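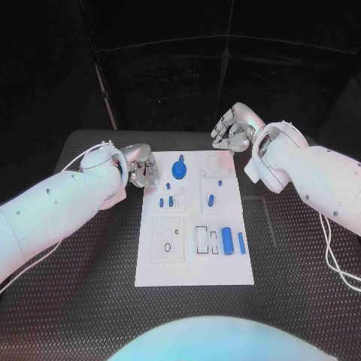 Page 2 of 158

Nakcombe Library Members' Forum > Policies and Services > Proposed changes to loan periods

Dwayne_Calloway (Member Services)
Thank you for the responses on the previous page. To restate the proposal: the standard loan for adult nonfiction would move from four weeks to three, with two renewals permitted if no other member has placed a hold. Fiction and large print would remain at four weeks. The comment period closes at the end of March, and remarks posted in this thread will be attached to the report.

m.ueda
I support the shorter period for titles with holds. I do not support it for everything else. The Gravonness local history volumes are long and dense, and there is rarely a line for them. A member reading all 500 pages of the parish survey will need both renewals as a matter of course.

Inese_B
I respectfully disagree with m.ueda. Under the current rule a member may keep a book for twelve weeks in total. Under the proposal it would be nine. That is sufficient for any single volume, and the parish survey has a reference copy at the Tseng Street branch that does not circulate.

m.ueda
The Tseng Street branch closes at 5 p.m. Members who work during the day cannot use the reference copy at all. Please consider that before offering it as an alternative.

Inese_B
The point about hours is fair, and I withdraw that part of my comment. My view on the nine weeks has not changed.

S. Oshima
May I ask whether the proposal covers items other than books? The table in the policy summary lists "other materials" with no loan period next to it. I borrow sheet music for a choir, and we keep each set for a full season. Three weeks would end that arrangement.
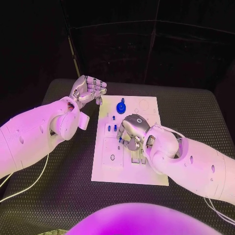 Work board.

Dwayne_Calloway (Member Services)
Replying to S. Oshima: sheet music sets are governed by the group loan agreement, section 2, and would not change. The empty line in the table is an error in the summary – a corrected version will be posted with the full draft.

Riku Matsuda
I would like to record an objection to the renewal process itself. Renewals made through the Skindeck catalog page are refused on the due date, although the printed policy says that a member may renew up to closing time. I have raised this at the desk on more than one occasion. If loans are to be shorter, members will be renewing more often, and this ought to be corrected first.

Inese_B
I have had the same difficulty. Telephone renewal does work on the due date, provided one calls before the desk closes.

Riku Matsuda
Thank you. A telephone call should not be necessary.

m.ueda
Agreed on that much. I would also propose a simple exception: any title with no hold in the past year keeps the four-week loan. The catalog already stores hold dates.

S. Oshima
An exception of that kind would be hard to explain at the desk. Two neighboring books on the same shelf would have different due dates – I would prefer one rule, even a slightly worse one.

Dwayne_Calloway (Member Services)
The renewal matter has been forwarded to the catalog office. The exception suggested by m.ueda will be listed in the report as a member proposal, together with the objection to it. Members who wish to comment on late fees are asked to use the separate thread.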